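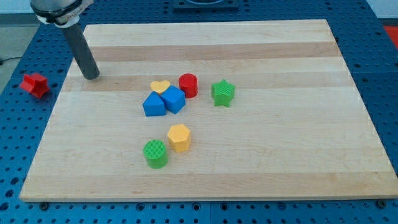
Frequently Asked Questions About Our Shape Blocks and Maple Boards

Welcome, and thank you for stopping by. We get a good many letters from parents, grandparents and teachers, and the same questions come round often enough that we have gathered our answers on one page. If yours isn't covered, do write to us at the Zarnholm workshop and one of us will get back to you, usually with more detail than you bargained for.

Which shapes can I buy?

The full range has hearts, stars, triangular prisms, cubes, cylinders and hexagonal prisms, and you can buy any of them singly or in a mixed bag. The page opens with several of them out on a maple board, if you'd like a look before choosing: a little yellow heart, a red cylinder, a green star, a blue cube with a blue triangle beside it, and a yellow hexagon nearer the front.

Are the colors tied to the shapes?

No, and please don't worry if your cube comes in a different color from your neighbor's. Our mixed bags are filled from whatever is on the shelf that morning. If you are teaching colors and shapes together and would like all your stars green, say so in the order notes and we'll happily sort them for you. There's no charge for this.

What are the blocks made of?

Plastic, all the way through. People sometimes ask whether we'll go over to wood, and we have talked about it many times over coffee, but we like how easily these wash and how bright they stay.

Why does the top of the star feel different?

You'll find a fine crosshatched texture there. It comes from how the star is made and it is quite normal. Children tend to run a fingertip over it while they're thinking, and Régis Lecomte, who runs our small packing room, is forever doing the same thing.

How old should my child be?

We suggest three and up. The heart is on the small side, and we would not leave it with a baby or with any child who still puts things in the mouth. A two-year-old can have a lovely time with the bigger shapes if a grown-up sits down and plays too.

Do I need the board?

Not at all! The blocks are perfectly happy on a rug or the kitchen table. The board does give a child a clear place to build, though, and it makes tidying up simpler (everything goes back on the board, then the board goes back on the shelf). Ours is a plain maple cutting board made up of strips, so you get pale cream bands and slightly darker tan ones running along it. Each one is different. If you already own a decent cutting board of a good size, use that and save your money.

Can I cut bread on it as well?

You can, but we'd pick one job and stick to it. Knife marks will leave the blocks standing a bit crooked, and crumbs find their way everywhere.

How do I look after the board?

Wipe it with a damp cloth, dry it right away and stand it on its edge overnight. Please don't soak it and please don't put it in the dishwasher. Once or twice a year, rub in a spoonful of food-safe mineral oil and leave it until the next day. We do all of ours in May, when the windows can stay open.

And the blocks?

Warm water and a drop of dish soap in a big bowl. Let them dry on a towel before they go back in the bag, and turn them over halfway through.

What games do you suggest?

Sorting by color is where most families begin, and sorting by shape comes soon after. When that gets too easy, try "Over the Edge": set everything on the board, have your child close both eyes, move one block off onto the table, and ask which one has gone traveling. Loïc Deschamps, who wrote our little game sheet, also likes asking which shapes will roll and letting the children find out for themselves. The cylinder causes a great deal of chasing under furniture, so perhaps save that one for before bath time.

What is the difference between the Irum bag and the Marchal bag?

The Irum bag holds 51 blocks and is meant for homes. The Marchal bag holds 700 and is meant for schools and nurseries. It's heavy, so have somebody strong at the door.

We lost one. Can we get a replacement?

Of course. Tell us the shape and the color and we'll mail it out. The first 2 replacements are free with any bag, and after that we only ask for the postage.

When does the next batch go out?

Orders placed before 15th September go in the next shipment. Later ones wait for the batch after, and we'll send you a note when yours is packed.

How do I reach you?

Write to the Wimus order desk at Zarnholm, and put your order number at the top of the letter if you have it handy. If you've lost it, your name and town will do.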